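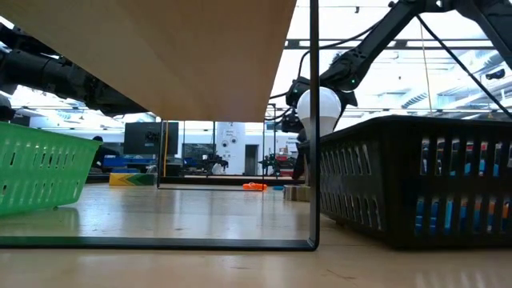

Lista: manipulación-bimanual / Percepción y planificación

Asunto: Re: El planificador atraviesa la balda cuando la pinza lleva algo en la mano
De: Armelle Jacquet
Fecha: 2022-04-13

Hola, Meifang, y hola a todos los que seguís el hilo desde el principio (que ya sé que se ha hecho largo, y yo no ayudo a acortarlo):

Perdona que haya tardado en contestar. Quería volver a pasar los registros con calma antes de decir nada, y entre unas cosas y otras se me ha ido la semana. Tu mensaje me vino estupendamente, te lo agradezco de verdad. Lo copio para quien no lo tenga a mano:

> Meifang Lu escribió:
>
> Armelle, he estado mirando la configuración de Buvell que nos pasaste y
> creo que el problema está en la escena de colisión. La balda está dada de
> alta como un plano infinitamente fino y el marco metálico no aparece por
> ningún lado. Con la pinza vacía te salvas porque el margen de seguridad lo
> tapa todo, pero en cuanto el objeto agarrado se añade al modelo, Yu
> recalcula el volumen de la muñeca y se olvida del margen. ¿Puedes probar
> con el marco como cuatro cajas y mandarme lo que salga? Otra cosa: ¿a qué
> altura tenéis la cámara fija? Si está casi a ras de mesa, me fiaría muy
> poco de la profundidad sobre esa superficie con brillo.
>
> Un abrazo,
> Meifang

Voy por partes. Lo primero, que tenías razón con el margen. He metido el marco en la escena (al final no fueron cuatro cajas, porque la parte de atrás también tiene sus postes y su barra de abajo, y ya puestos los modelé todos) y he dado a la tabla un grosor de verdad. Con eso he vuelto a lanzar las 1862 peticiones de planificación que teníamos guardadas de Kekine. Antes del cambio salían válidas 1655, y ahora salen todas menos 78. ¡No sabes la alegría que me dio! De esas 78 no he encontrado ninguna que cruce la balda: son tiempos de espera agotados, casi siempre cuando los dos brazos quieren estar a la vez cerca del centro, uno por encima de la tabla y el otro bajando hacia la cesta negra.

El caso que más me preocupaba era el de la bombilla. La llevamos boca abajo, con el globo hacia arriba y el cuello apuntando a la mesa, y justo encima del borde de la cesta el planificador se ponía nervioso. Resulta que el objeto agarrado lo estábamos aproximando con una esfera centrada en la pinza, así que el cuello sobresalía por abajo sin que Yu se enterase, y el globo ocupaba un sitio que no era el suyo. Lo he cambiado por una cápsula más una esfera, con la orientación que da el estimador de agarre, y las aproximaciones al borde son ahora mucho más limpias. Si alguien tiene un modelo mejor para objetos con forma de pera, que lo comparta, por favor, que el mío es muy artesanal.

Sobre la cámara: sí, la vista lateral está casi a la altura de la mesa, y sí, los reflejos del techo son un fastidio. Hasta la cesta verde se refleja un poco en el tablero, y el segmentador de Prerdale a veces alarga la máscara hacia abajo, como si la cesta siguiera por dentro de la mesa. Mi apaño, de momento, es recortar todo lo que quede por debajo del plano estimado antes de pasar la nube al mapa de ocupación. Con las paredes caladas pasa otra cosa: por las ranuras de la cesta negra se ve lo que hay dentro, en tiras azules, naranjas, blancas y rojas, y el detector se empeña en sacar una instancia por cada tira. Ahí he subido el umbral de fusión, pero no me gusta nada, porque también acaba uniendo cosas que deberían ir separadas. La caja del zigzag verde y amarillo la reconoce sin problema aunque esté tumbada detrás de la cesta verde; el bloquecito color canela, en cambio, junto al poste del marco, me lo pega al poste la mitad de las veces.

Me quedan 2 dudas, por si alguien se anima:

Una, si merece la pena planificar los dos brazos juntos o seguir con prioridades, dejando quieto el que está sobre la balda hasta que el otro suelte. Lo segundo es más lento, pero lo entiendo cuando falla, y eso a mí me da mucha paz.

Y dos, si habéis conseguido que Yu conserve el margen después de añadir un objeto sin tener que volver a escribirlo a mano en cada llamada. Ahora mismo lo hago en un envoltorio feísimo que subiré a la rama de pruebas en cuanto le quite los comentarios en francés.

Meifang, si te viene bien, te mando aparte los 78 casos que fallan, con la escena nueva, y los miras con tu versión. Sin prisa ninguna, de verdad, cuando tengas un hueco en abril ya me dices.

Un abrazo muy fuerte y gracias otra vez por la paciencia,
Armelle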